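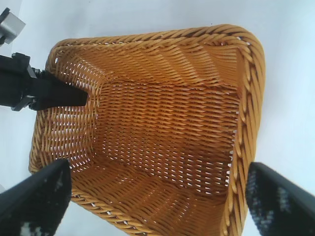
Sunday, October 25, 2026

I took Instagram off my phone in April and put it back on last week, so I have a little more than half a year to report on.

It started with the screen time report. I had always swiped it away, and then one morning I opened it by accident while waiting for a bus and saw that I was picking up the phone 169 times a day. Most of those were for the same app. I wasn't posting much. I had put up six pictures in the whole previous year, and two of them were of the same plate of dumplings at Karagiannis.

What I was doing was watching stories. I follow a lot of people who are a little bit famous. A woman who was on a baking show and went out in the second week. Two former swimmers. A comedian whose stand-up I don't even like. I knew when the comedian's kitchen was being redone and which tile he had sent back. I could not have told you my own cousin's new address.

The first week without it was dull. I kept unlocking the phone and looking at the spot where the icon used to be. I moved my weather app there, so for a while I was very well informed about rain.

After that I mostly forgot about it, with some exceptions. Our street group had moved to a private account over the winter, and I missed the notice about the water being shut off. I missed a birthday dinner because the invitation went out as a story and was gone the next day. Teodora Hodžić assumed I had seen it and decided not to come. We sorted that out by phone in a couple of minutes, but I felt bad, and I think she was annoyed for longer than she let on.

I also missed the whole Jellik business over the summer. As far as I can piece together, a singer I used to follow posted something rude about the drink, deleted it, apologized, and then turned up in an ad for it. People were still making jokes about this at work in August and I had to have it explained to me twice. It was less interesting than they thought it was.

I did try a replacement. Ziment is one of those smaller networks where you can only follow up to 500 accounts and everything is shown in the order it was posted. I liked that part. The trouble is that I knew seven people on it, and four of them stopped posting by June. The other three posted only about Ziment.

So last week I reinstalled Instagram. It took around a minute to log in and there were a lot of red dots. The baking woman has a dog now. One of the swimmers is selling a course. The comedian finished the kitchen, and the tile he ended up with looks fine.

I've set a few rules for this round. Notifications are off except for direct messages. I unfollowed anyone I couldn't imagine saying hello to in a store, and that took care of most of the list - the baking woman stayed. The app is on the last screen of the phone in a folder with the calculator and Sudeo, the parking thing I use twice a year.

The count yesterday was lower than it was in the spring, but it was a Saturday and I was painting the hallway for most of it. I'll look again when I've had a normal work week. If anyone reading this has a way to mute stories from everyone at once and keep the regular posts, please tell me in the comments. I have been through the settings and can only find how to do it one account at a time.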